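Notebook, Drarent bench, chore sorting trials
Entry of December 25, 2024

Purpose of this entry: to record where the sorting work stands before the bench is handed to the Adomaitis group in March, and to set down a position on the question put to us by Fladow, namely whether a two-finger machine can be trusted with routine restocking in a home or a small shop.

The log now holds 1,895 attempts across all item types. Of these, 239 were stopped by the operator before the item reached a bin. Stops are entered as failures, whatever the state of the grasp at the time. Earlier pages did not follow this rule consistently and should not be compared with the present ones.

Rigid goods are no longer of much interest. Boxes, jars and capped bottles are picked and placed at a pace a patient person would accept. Small medical and bathroom supplies remain difficult. A flat packet gives the fingers very little to close on, and a clear wrapper is often placed by the vision software at the wrong height. Face masks are the worst case on our list. The body folds when pinched, and the ear loops catch on the masks underneath, so that one pick may bring up 2 masks. The Sevatine planner treats this as a success. We do not, and the scoring script has been changed to agree with us.

On the bins: the open-front blue type is retained. The low lip allows the fingers to come in at a shallow angle, and a person can check the contents without lifting anything. The bins should be seated against each other before every run. A shift in the row changes the drop point, and the planner does not look again once it has started.

On the wider question, our answer to Fladow is a limited yes. A machine of this kind can put away goods that hold their shape, under supervision, in a place arranged for it. It cannot yet be left to tidy a drawer of mixed supplies. The time spent setting out the work still exceeds the time saved, and any report that omits the setting-out time should be read with care.

Open items:
Repeat the mask series with the slower closing speed — the present setting is too abrupt for soft goods.
Agree with Adomaitis on a written rule for double picks.
Replace the worn finger pads before the next series.
Copy the revised scoring script to the shared drive, with the old version kept beside it.

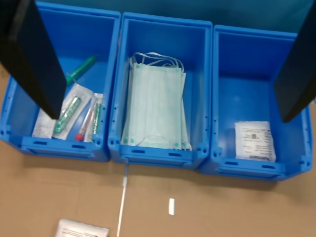
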